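Section 4: Setting up the Carkano for a night of listening

If you've got this far you've already charged the recorder, put a card in it and worked out which end of the microphone lead goes where (I got it wrong on my first go and sat through a whole night of nothing, so no shame in checking again). This section covers getting the thing into a house that has noises in it, and leaving it there so that in the morning you've got a recording worth playing to someone else.

I wrote this for people looking into knocks, footsteps, voices on the landing and that sort of thing. If yours is a low hum that only you can hear, have a look at section 6 first. The settings are quite different and you'll need the longer lead.

4.1 Before you unpack anything

1. Talk to whoever lives there. I like to do this on the phone a day or two ahead, when they're not tired and there's no kit on the carpet. Ask what they hear, which room they were in when they heard it, and whether anybody else heard it with them. Write down their words, not yours. If they said "a dragging noise" don't put "footsteps".

2. Get a yes from everybody who will be sleeping in the house. That includes lodgers and grown-up children home for the weekend. You're recording people's private talk for hours on end and they all need to know.

3. Walk round in daylight with a notebook. Put down the boiler, the fridge, the water tank, any clock that chimes, cat flaps, letterboxes, and the pipes if you can see them. Do a rough plan of each floor. Mine look like a toddler's, and they've still saved me many times.

4. Ask about next door. In a terrace the wall carries everything. Indira Rodrigues spent most of a November chasing a "whisper" in a back bedroom at Trondside before she knocked at the neighbour's and met a very nice man with a breathing machine beside his bed.

Note: if the person is frightened, or hasn't slept properly for a while, put the recorder away and have a cup of tea with them instead. Ask if they've got somebody who can stay over. The recording will keep for another night.

Caution: a carbon monoxide alarm comes before any of my gadgets. Headaches, feeling watched, feeling sick in one particular room – I won't set up in a house with a fire, a boiler or a gas cooker until I've seen a working alarm, and you shouldn't either.
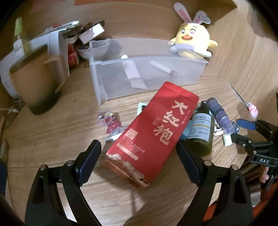
4.2 Placing the recorder

1. Pick one room. I know, you want the landing and the cellar and the little room with the blue door! One recorder, one room, and then move it the next night. If you've borrowed a second one, see 4.5.

2. Stand the recorder on something soft. A folded towel is perfect. On a bare shelf or a chest of drawers it picks up every lorry through the wood, and you'll swear something is growling at you at four in the morning.

3. Keep it 2 metres from the nearest radiator. Radiators tick as they cool and the tick sounds horribly like a fingernail on glass once it's been recorded.

4. Point the microphone at the middle of the room, and up a bit. Don't aim it at the spot where the noise is supposed to come from. You want the whole room, so that you can compare.

5. Run the lead along the skirting and tape it down. Paper tape comes off paint without a fuss. Parcel tape doesn't, and I've had to buy somebody a tin of magnolia.

6. Take a photo of where it ended up. If it's moved in the morning you'll want to know by how much, and you'll want something better than "I'm sure it was nearer the lamp".

Note: Raphaël Rey puts a thin ring of flour round his. I don't bother in other people's homes, but it does show up mice very nicely.

4.3 Settings

1. Turn the recorder on and hold MENU until the light goes green. On the older Carkano you need to press it twice and wait. The wait feels far too long. It's fine.

2. Set the level to 40. The leaflet from Prorine says to use the automatic setting and I really do disagree with it for this kind of work. Automatic turns itself up and up in a quiet room, so that by the small hours the sound of the duvet is like a landslip. At a fixed level, quiet things stay quiet and you can tell how loud a knock was next to the one before.

3. Set the low cut to OFF for your first night. If the road is bad you can bring it up to 70 on the second night, and then write that in the log in big letters. Anything deep will be missing from that recording and you'll forget, I promise you.

4. Choose WAV and leave it on WAV. MP3 saves space but it smears faint sounds together, and a smeared faint sound is where half the "voices" I've been sent over the years came from.

5. Set the clock from your phone, to the second if the menu lets you. Then check it against the bedroom clock and write down the difference.

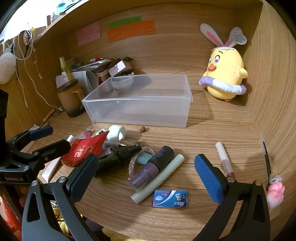 The clock matters more than anything else on that list, and it's the one people skip. When the householder tells you over breakfast that she heard three raps just after the church struck two, you want to be able to go straight there. If the recorder thinks it's still last summer you'll be hunting through the lot, and by the time you find some raps you'll be so pleased to see them that you won't ask whether they're the right ones. I've done exactly that. Margaux Delorme was kind about it but she did put it in the newsletter.

6. Press RECORD and watch the counter. Make sure it's going up. Then clap once, loudly, and say the time, the room and your name out loud. The clap gives you a nice spike to find later and the voice means a stray file can always be matched with its house.

Caution: don't leave the recorder charging overnight under a blanket, towel or cushion. Run it off the battery. A full charge will see you through to morning.

4.4 The control noises

This is the boring half hour, and please do it. You're making a little library of what the house sounds like when you know what's making the noise.

1. With the recorder running, say "stairs, going up" and go up the stairs. Then say "stairs, coming down" and come down. Use your ordinary walk. Everybody tiptoes the first time.

2. Do the same for each door, the loo, the bath tap, the light switches and the kettle. Say what it is before you do it.

3. Turn the heating on, and leave it. Turn it off, and leave that as well. The cooling-down noises are the interesting ones and they take their time, so allow 30 minutes.

4. Sit still and breathe through your nose with your tummy empty. I'm quite serious. Elie Khasawneh has the loudest stomach in the county and we have a separate folder for it.

Note: if you're staying the night, call out every noise you make as you make it. "That's me, chair." It feels daft and you stop noticing after a while. If you're not staying, leave a pencil and a sheet of paper by each bed and ask people to jot down the time when they get up.

4.5 Using two recorders

Two recorders in two rooms will give you some idea of where a sound began. It'll be louder on one than the other, and that's often all you need.

1. Put both recorders side by side on the towel and start them together.

2. Clap once between them. Line the claps up afterwards and the two files will match.

3. Carry the second one, still running, to its room. Don't stop it on the way.

4. Put both on the same level. If one's a Carkano and the other's a Jacquet the numbers don't mean the same thing, so talk in your normal voice from the doorway and set the Jacquet until the bars look alike.

Note: the Jacquet beeps when the card is full. It's a small, sad, rising beep, and it has been reported to me twice as a child calling. 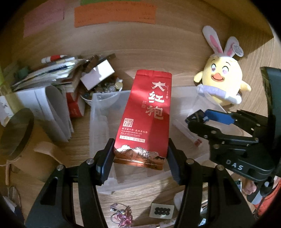
Red pouch of Da Hong Pao tea in front of a frosted plastic storage box.

4.6 In the morning

1. Clap and say the time again before you press STOP. If the clock has drifted overnight this will show you.

2. Write down what people say they heard before you play them anything. Once they've listened to the recording their memory will bend to fit it, and so will yours.

3. Copy the card to a computer and then copy it somewhere else. Don't work on the card itself, and don't wipe it until both copies have been opened and played.

4. Listen through on headphones, in daylight if you can manage it. Mark the time of anything you can't place and carry on. No stopping to play it ten times over! Go back when you've done the whole night, with your control noises to hand.

5. If you think there's a voice, send the clip to somebody else and don't tell them what it says. Josiane Bodin does this for our lot and she'll want the minute either side of it as well. If she writes back with a different sentence from yours, or asks whether you meant to send her a gate, take that as your answer for now and put it in the log with everything else.

6. Ring the householder when you said you would, even if you've found nothing. They'll have been waiting by the phone.

Caution: don't put clips online until the household has heard them and said yes in writing. You may well have caught somebody talking in their sleep.

Cleaning the foam cover and changing the lead are in section 5.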